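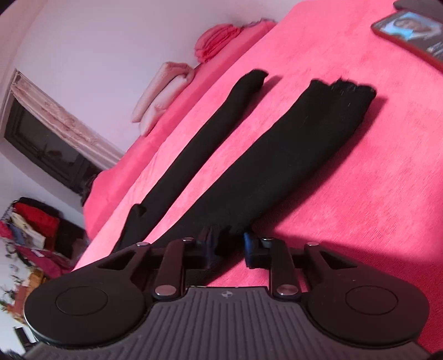 Dernière modification de la page : 2023-01-05

Journal de panne - chaudière Pokow, perte de pression et eau chaude capricieuse

Statut : résolu (je laisse ouvert jusqu'à la fin des gelées)

Bon, je reprends tout depuis le début parce que le premier ticket était devenu illisible, avec mes ajouts dans tous les sens et les réponses du support collées n'importe où. Si vous avez une Pokow murale dans une vieille maison avec des radiateurs en fonte, il y a des chances que vous retrouviez un bout de votre histoire là-dedans !

L'installation : chaudière gaz Pokow à condensation, thermostat Altness dans le couloir, 11 radiateurs en fonte répartis sur deux étages, plus le sèche-serviettes de la salle de bains que je ne compte jamais parce qu'il chauffe quand il veut. Le réseau date d'avant nous. Vase d'expansion intégré à la chaudière, pas de vase supplémentaire, et un disconnecteur sous l'évier de la buanderie.

Premiers symptômes

Ça a commencé en novembre, à la remise en route. Pression à 1,5 bar à froid le soir, 0,8 le lendemain matin. Je remets de l'eau, ça tient trois jours, ça redescend. Au bout d'un moment la chaudière se met en sécurité au milieu de la nuit, et on se réveille avec une maison glaciale et un voyant rouge qui clignote. Charmant.

En parallèle (et c'est ce qui m'a fait perdre un temps fou) l'eau chaude sanitaire partait en yoyo sous la douche : brûlante, tiède, brûlante. J'étais persuadé que les deux pannes n'en faisaient qu'une. Gros raccourci de ma part, vous verrez plus bas.

Ce que j'ai essayé tout seul

Purge de tous les radiateurs, en commençant par le bas. Pas mal d'air dans celui de la petite chambre, presque rien ailleurs.

Essuie-tout sous chaque robinet et chaque té de réglage pendant une nuit entière. Un seul était humide le matin, celui du bureau, et encore, trois fois rien. J'ai resserré le presse-étoupe d'un quart de tour, le papier est resté sec ensuite. La pression, elle, continuait de tomber.

Inspection du plafond du rez-de-chaussée à la lampe rasante, au cas où. Une vieille auréole dans l'entrée, mais je l'avais déjà sur les photos de la visite avant achat, donc je l'ai laissée tranquille.

Redémarrage complet du thermostat Altness, piles neuves, réappairage. Aucun effet, évidemment, mais quand on cherche on essaie tout.

Premier échange avec le support

Ouverture du ticket via le formulaire Clulden (c'est eux qui gèrent l'assistance pour les Pokow vendues dans la région). Réponse le lendemain : « Merci de vérifier la pression de gonflage du vase et l'état de la soupape. » Un peu sec, mais ils avaient raison de commencer par là.

J'ai donc posé un seau sous l'évacuation de la soupape. Et là, surprise : de l'eau dedans après chaque grosse chauffe ! Avec le manomètre sous les yeux, j'ai vu la pression grimper à presque 3 bars en une demi-heure, la soupape cracher un coup, puis tout redescendre une fois l'installation refroidie. Le classique, paraît-il : le vase n'absorbe plus la dilatation, la soupape évacue, et on se retrouve à court d'eau à froid.

J'ai renvoyé tout ça à Clulden avec mes relevés matin et soir. Ils m'ont envoyé un technicien, je n'ai pas eu à insister, je le note parce qu'on se plaint souvent du contraire.

Passage du technicien

Chaudière coupée, circuit isolé et vidangé côté chaudière, puis contrôle du vase à la valve. Il est sorti de l'eau par la valve, ce qui règle la question : membrane percée, ça ne se regonfle pas, on remplace. Il n'avait pas la pièce dans le camion - commande passée chez Zapata, 6 jours d'attente. En attendant, consigne de chauffer doux et de surveiller le manomètre. On a vécu en gros pulls.

Deuxième passage, vase neuf posé et prégonflé à 1 bar, soupape changée dans la foulée (une soupape qui a craché souvent finit par ne plus fermer proprement, à cause des saletés qui se coincent dans le siège). Remise en eau, purge, re-purge, 1,4 bar à froid.

Coût total pour moi : 200 euros, pièces et déplacement compris, la seconde visite n'a pas été comptée. Je m'attendais à pire.

Et l'eau chaude, alors ?

Toujours en yoyo. Voilà, deux pannes différentes. J'ai rouvert le ticket en m'excusant un peu. Clulden m'a demandé si ça le faisait à tous les robinets, question toute bête que je ne m'étais jamais posée. Réponse : parfait à la cuisine, parfait au lavabo, pénible seulement à la douche. Donc la chaudière n'y était pour rien, c'était le mitigeur thermostatique de la douche, avec les filtres d'arrivée bourrés de calcaire et la cartouche à moitié grippée.

Démontage, une nuit dans le vinaigre blanc, un peu de graisse silicone sur les joints, remontage. La douche est redevenue stable. Si vous faites pareil, fermez bien les deux arrivées et bouchez la bonde avec un chiffon, j'ai failli y laisser une vis.

Relevés depuis la réparation

Jour 1 : 1,4 à froid, 1,7 à chaud
Jour 2 : 1,4 à froid, 1,7 à chaud
Jour 5 : 1,3 à froid, 1,7 à chaud (purge du radiateur de la petite chambre, encore un peu d'air)
Jour 9 : 1,3 à froid, 1,6 à chaud
Jour 13 : 1,3 à froid, 1,6 à chaud

Seau sec du début à la fin. Le léger tassement des premiers jours vient de l'air qui finit de sortir, d'après le technicien, et il m'a dit de ne pas rajouter d'eau tant qu'on reste au-dessus de 1,2. Je me retiens, la main me démange à chaque fois que je passe devant.

Points encore ouverts

Le sèche-serviettes est toujours tiède en bas. Probablement des boues, j'ai demandé un devis pour un désembouage au printemps et la pose d'un pot à boues sur le retour.

Le thermostat Altness affiche un degré de plus que mon thermomètre du salon. Il est posé sur le mur du couloir, juste derrière la cuisine, donc je ne sais pas trop lequel croire. Si quelqu'un a trouvé le menu d'étalonnage sur ce modèle, je suis preneur, la notice française saute carrément la page !

Prochain relevé après la vague de froid, je complète à la suite.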